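Getting More Out of a Small Kitchen Before the Holidays

Every fall I get the itch to redo my kitchen, and every fall I remember that I rent and that the landlord likes his cabinets exactly where they are. So I tinker instead! These are the things that have stuck, plus a few that readers sent in. 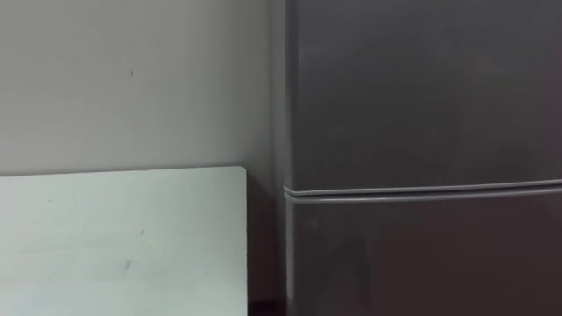
Start with the refrigerator, because in November you're going to ask a lot of it. Take everything out of one shelf at a time (not the whole fridge, you'll lose your nerve halfway) and wipe it with warm water and a spoonful of baking soda. Dry it before anything goes back. I do the top shelf on a Monday with my coffee and work my way down through the week, and by the weekend I'm at the crisper drawers feeling very pleased with myself.

While you're in there, check the door gasket. Close the door on a dollar bill and give it a tug. If it slides right out, wash the gasket with soapy water, get into the folds with an old toothbrush, and try again. Mine was just sticky with jam on the hinge side. Pull the fridge out if you can and vacuum the coils too -- unplug it first.

Give leftovers their own shelf. I use the second one down, at eye level, and nothing else is allowed on it. We throw out so much less food now! A strip of masking tape on the lid with the day written on it peels off clean, even from glass, as long as you take it off before the container goes in the dishwasher.

Onions and potatoes: keep them apart. Potatoes want dark and cool, onions want air. I hang my onions in a mesh produce bag from a hook inside the pantry door and keep the potatoes in a paper bag on the floor with the top folded over once.

Imani Halvorsen wrote in to ask how I keep baking sheets from sliding into an avalanche. Tension rods, Imani! The short kind meant for cafe curtains. Stand them upright between the floor and ceiling of the cabinet, two to a slot, one front and one back, and you've got dividers. I have five slots now: sheet pans, muffin tins, cutting boards, cooling racks, and one for the odd lids that belong to nothing in particular. Tighten them a quarter turn every few months or they start to lean.

Spices next. Dump the ones that smell like dust. If you cook mostly from four or five jars, keep those by the stove in a little tray you can lift out and wipe under, and put the rest in a drawer lying down, labels up. Whole cumin and coriander last far longer than ground, and two minutes in a dry skillet brings them right back to life. It's the best smell in the world.

Scuffs on painted walls come up nicely with a damp melamine sponge, but go gently and try a hidden spot first. On flat paint it can leave a shiny patch that bothers you more than the scuff did. For greasy fingerprints near the light switch, one drop of dish soap in a cup of warm water on a soft cloth does it. Spray the cloth, never the switch.

For a cutting board that smells like garlic, scatter coarse salt over it, rub with half a lemon, leave it five minutes, then rinse and stand it on edge so both sides dry. Plastic boards can go in the dishwasher. Wood ones can't, and they like a coat of mineral oil whenever they start to look chalky. Warm the bottle in a bowl of hot water beforehand and the oil soaks in faster.

A damp dish towel under any board stops it from skating around the counter. My friend Genji Takagi uses a square of rubber shelf liner for the same job and swears it's better. I've tried both and I still reach for the towel -- it's already wet and it's already in my hand.

Last one for now, and it's my favorite. Freeze your broth in muffin tins! Fill each cup, freeze overnight, then set the bottom of the tin in an inch of warm water until the pucks let go. Bag them flat. Mine hold a scant half cup apiece, so two of them make a pan sauce and four get a pot of rice off to a good start. The same trick works for tomato paste, pesto, and the last of the pumpkin puree, though I'd use an ice cube tray for the tomato paste.

Next time I'll get into the junk drawer, so send me your batteries-and-twist-ties solutions before then.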